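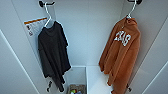

Speaker notes: Ea Thygesen, Prurcombe staff changing rooms
Talk given in May to the facilities group. Notes tidied up afterwards by Tyyne Harju.

Start with the picture on the screen and leave it up. One locker, two hangers, a dark T-shirt and an orange sweatshirt, a small bin at the bottom. Most of what I want to say is about those few things.

Background. Prurcombe has 189 lockers on two floors. When I took over the changing rooms we had more than 900 bits of clothing a year handed in or left on benches. Most of it had a locker it could have gone in. I asked people why it didn't, and the usual answer was that the locker was a mess already.

Hooks. Two to a locker, one left and one right. The old lockers had a single hook in the middle and everything went on it in a heap, coat on top, so whatever you wanted was underneath. Point to the gap between the two garments. You can take one off without touching the other.

Hangers. White plastic, nothing special. Nanna Sveinbjörnsson wanted people to bring their own and we tried that on the lower floor. It didn't work. Within a few weeks there were wire ones, broken ones and lockers with none. We now issue two per person and replace them when they break. In the first year we replaced 35.

What goes on them. A T-shirt can be folded, and some people prefer that. We suggest hanging it if it will be worn again the same week. A sweatshirt should be hung in any case, as it takes up too much room folded. Put the shoulders on properly. If the hanger is only through the neck, the collar stretches.

Bin. Small and open. Ayten Canpolat asked for lids and I said no. With a lid on, people forget what is inside, and we had found socks in there from the previous winter. Use it for small items only: gloves, hats, a pair of socks. No food. (Pause here, someone will ask about food. Answer is still no.)

Labels. Leave the sticker on the wall alone. Please don't peel it off or put your own over it. If yours is missing, tell the desk.

Cleaning. Lockers are emptied and wiped twice a year. Pale walls show marks early and I would choose them again for that. Védís Bach has the list of dates, and it goes up by the lift two weeks before.

Results, keep short. Handed-in clothing was down to 76 items last year. I can't say how much of that is the second hook and how much is people being reminded.

Still to do: wet coats. They don't belong in a locker and we have nowhere else for them. Senar have quoted for a drying rail. Ask the room for ideas before moving on to shoes.

Questions, ten minutes. Spare hangers are on the table by the door.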